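From: Harish Iyer
To: parnley-repair list
Date: Jul 10, 2018
Subject: Re: Proposal for a fixed charge and a "repair rate" target

Deisy Echeverri wrote:
> Having talked to the people at Wedley, I think we should do what they
> do. They ask for a flat charge per item at the door, and they put
> their repair rate on the poster. Theirs is 89 per cent. It makes them
> look serious and it helped them get their grant. We saw 346 items last
> year and can't tell anyone how many were fixed. If we start in
> September we would have a proper figure by next summer. Can people
> say yes or no by the end of the month?

No from me, at least to the second half, and I'd want a lot more detail before I said yes to the first.

I don't believe the 89 per cent. I'm not accusing anyone at Wedley of making it up, but I've been to two of their sessions and I saw how the forms get filled in. If a toaster is turned away at the desk because it's riveted shut, it never gets a form. If somebody is told "you need a new battery, try the shop on Bedoya Road", that goes down as fixed. Maybe the battery cures it and maybe it doesn't, and they don't ring up to find out. I could get us to 89 with the same rules and so could anybody.

Then there is what a target does to the people at the tables. Senthil spent most of a session in the spring on a sewing machine that everyone else had given up on. Under Deisy's plan he'd have been sensible to wave it away in the first five minutes and do three lamps. I don't say he would have. But put a number on a poster and sooner or later people start choosing the lamps.

The same goes for computers, where I do most of my time. A desktop that won't start can be a ten minute job or a whole afternoon, and I can't tell which when it comes through the door.
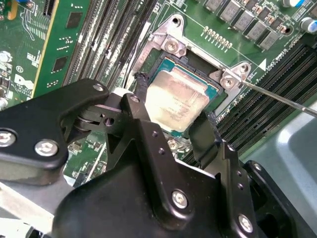
Screwdriver on the right-hand screw of the socket frame, old paste still on the processor.

Suppose I clean a processor, put on fresh paste and the machine runs for an hour in the hall. Is that fixed? Is it fixed if it goes wrong again at home a week later? The Wedley form has one box for this and no date next to it. Eulalia suggested last year that we phone people after a month. I thought it was a good idea then and I still do, but it needs somebody to do the phoning, and I notice the new proposal leaves that out.

On the flat charge. Deisy says it "makes them look serious". To whom? The people who come to us with a kettle are mostly not short of places that charge money. What do we do when someone has paid and we've failed, give it back? If so we'll be handling refunds at the door with a cash tin and no receipts. If not, I'd expect arguments. The donations jar brought in almost 700 pounds last year and the hall cost us less than that, so I can't see the hole this is meant to fill. If there is one, could Maribel put the accounts on the list before we vote?

I also rang the Estent fund, as they were mentioned as the reason for all this. The woman I spoke to said they ask for "some account of what the group does" and have no fixed idea of a repair rate. So the grant argument looks thin to me, though I'd be glad to see anything in writing that says otherwise.

What I would support is keeping better notes. Item, fault, what was done, what was still wrong when it left. I've got 60 blank cards from the old system in my garage if anyone wants to try it at the next session. No percentages, no poster. If after a year the notes show something worth telling people, fine, we can argue about how to say it then.

Could we also not have votes "by the end of the month" on things that first turned up on the list yesterday? Several people only read this at weekends.

Harish

--
parnley-repair mailing list
To leave the list, send a blank message with "unsubscribe" in the subject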